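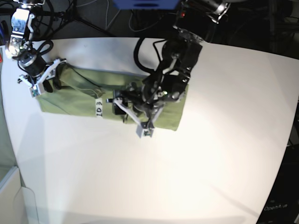

Our center operates a free lending program for household textiles, chiefly aprons, tablecloths, smocks and carrying bags, and we are seeking advice on a durable numbering method. The program began with 56 items and a paper ledger. It now holds 700, and the ledger no longer matches the shelves. At present, staff attach a small white label with a handwritten number, such as the "ID 3" on the green cloth, and copy that number into the ledger when an item leaves the building. Borrowers are asked to wash items before returning them, and a considerable share come back with the label faded or missing. Staff must then compare the item with the written entries, which often say no more than "green, medium."

We would be grateful for guidance on two matters. The first is the type of label that best withstands repeated home laundering. The second is whether numbers should be reused once an item has been withdrawn. Our budget is limited, although a modest purchase could be approved before October. Please note that we do not own a sewing machine.

Posted by Covton Neighborhood Center
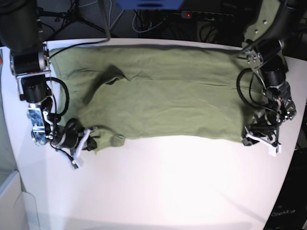 We should add that the items are not uniform. Some are heavy canvas and others are thin cotton, and a label that holds well on one may pucker the other. Replies that distinguish between the two would be especially helpful.

Duseck Linen Exchange

Our organization has issued linens to member halls for a number of years, and the following reflects our current practice.

For cotton and canvas, we use woven tape written on with a laundry marker and sewn down on all four sides. Hand sewing is sufficient. Iron-on tape is acceptable for thin cotton, provided that the iron is held in place for the full time stated on the package and the cloth is left to cool flat before it is moved. We do not recommend paper or office labels for anything that will be washed.

Placement matters as much as material. Labels in the middle of a panel receive the most wear and are the most likely to be picked at. We place ours on the inside of a hem, always at the same corner, so that staff know where to look.

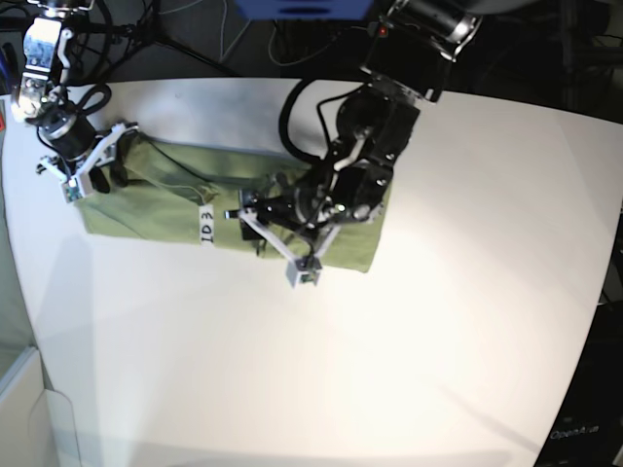
Numbers should not be reused. When an item is withdrawn, its entry is closed with the word "retired" and the next new item takes the next new number. Our series has now passed 2,000 and four digits have caused no difficulty. Reusing a number means that an old loan slip may point to the wrong item, and such errors take a long time to find.

Please also consider a second mark. We write the same number directly on the seam allowance in laundry marker. If the tape is lost, the item can still be identified.

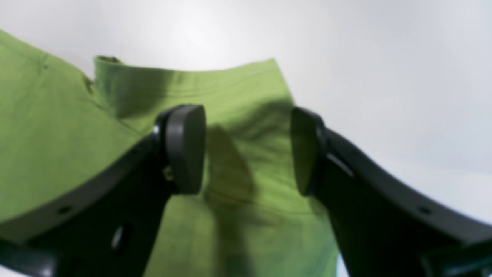
Green cloth with a folded band and faint lines of stitching.

Nassar Thrift

Use safety pins with plastic tags. They come off for washing and go back on after. Works fine for us.

Borkora Costume Library

We respectfully disagree with the reply above as it applies to lending. Pinned tags are suitable for stock that stays on the premises -- borrowers, in our experience, do not put them back.

We agree with Duseck on sewn tape. On thin cotton we would add only that the tape should be washed once before it is attached, as some kinds shrink and draw the cloth in around them. As to the ledger, an entry should record fabric, color, one measurement and any repair. "Green cotton, patched at left hem" can be matched to an unlabeled item in a moment. We suggest completing these entries as items are returned, and leaving the items on the shelves until a quieter period.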